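January 22, 2020

Lot 2718, trilobite sold as Moroccan, bought from Dirken for reference. Acetone swab on the left pleural lobe took brown color off in 2 passes. Matrix next to it unaffected. Under UV the glabella and both eyes glow dull yellow, the tail stays dark. I read that as a resin head on a real tail.
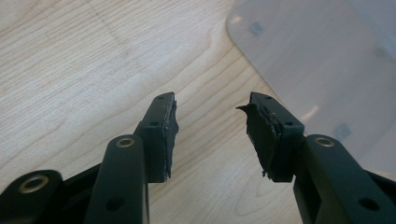 Frosted container on the prep bench.

Hot needle test at 40x: smell of plastic, small melt pit. Valdebenito piece still to do, same 8 points. Skuslow wants the write-up by March. Reorder swabs.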